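Kemdale tabletop set: README

Hello, and thanks for downloading this. It's the readme for the recordings we made with our home-built hand-held gripper, in the shared workshop at Kemdale. I've tried to put the useful bits first but I do wander, so skip about as you like.

What you get

300 short recordings of someone tidying a table with a gripper held in the hand. No robot arm took part in any of them. The idea is that you collect the movements by hand and worry about the arm later (we are still at the worrying stage, more on that below). Each recording is a video plus a small text file with the finger opening over time. The folders go by task: plates, cups, paper, bottles, and one called odds, where Duarte put everything he couldn't decide on.

Who made it

Me (Cristóvão Brandão), my brother Duarte, who did nearly all the printing, and Vitória Quintela, who wrote the bit that turns marker patterns into positions. Celeste Calado did the checking and threw out a frightening number of my takes. She was right about most of them!

The gripper

It's version four. The first three had flat finger pads and plates slid straight out of them, so we went over to ribbed ones and I wish we'd done it in the spring. The body is wide and a bit of a lump to carry, and after 40 minutes your wrist lets you know. Duarte has drawings for a slimmer one but the electronics don't fit yet.

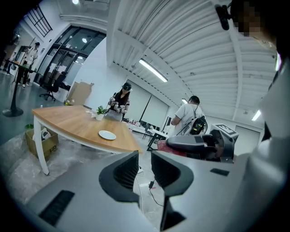

Gripper in hand in the workshop, with the light-topped table on the left and a marker panel on the device further back.

The square panels with the black-and-white patterns are how we work out where things are. If you print your own, use matt paper. Ours were glossy to begin with and the ceiling lights wiped them out at certain angles, so recordings 1 to 27 have gaps in the position data. I've left them in because the video is still fine, but please don't train on the positions from those.

Things that may trip you up

The finger opening is stored in steps from 0 to 4000, fully shut to fully open. It isn't millimetres! There's a conversion table in the calibration folder, and it only holds for our gripper. If you build one, you'll need to measure your own.

The workshop is shared, so people wander through and faces have been pixelated. The blurring was done by a script and then gone over by eye, but if you spot one we've missed, write to me and I'll pull the file the same evening.

The light changes a lot. Morning recordings are much bluer than the ones from after tea, and I never got round to fixing the white balance.

Still to do

Getting all this onto a real arm. Vitória has a first go running on her bench, and so far it will close on a cup if the cup is more or less where it expects. I'm hoping to add a second batch in November with more clutter on the table.

Using it

Do what you like with it, commercial or not, and a mention would be lovely. If you build the gripper, send photos, Duarte will be unbearable for a week but I can live with that.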